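Students Teach Robot Arms to Fold Laundry at Badach

Twelve students in the robotics club at Badach Technical High School are spending the fall on a job most of them avoid at home. Their project, called Drostik, aims to get a pair of robot arms to take a piece of cloth out of a basket, spread it on a table and fold it.

The club meets Saturday mornings and started collecting demonstrations in November. Students take turns doing the task themselves with a gripper in each hand, and the recordings are used to train the software. Each turn lasts 40 minutes.

"Cloth is harder than blocks," said Aldo Bassi, who teaches shop and runs the club. "A block stays the shape it was. A towel is different every time you drop it."

The group has 112 usable recordings so far. Others were thrown out when a student moved too fast or let go of the cloth too early. Bassi said the first training run managed a single fold and then dropped the cloth on the floor.

Six of the students will take the project to the Jurnetti Student Automation Contest, where teams get two tries in front of the judges. Russo, a local machine shop, is paying the entry fee and lending a van for the trip.

The club is open to all grades, and new members can sign up in the shop office before first period.

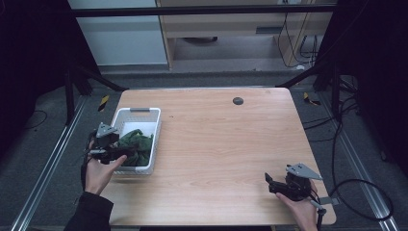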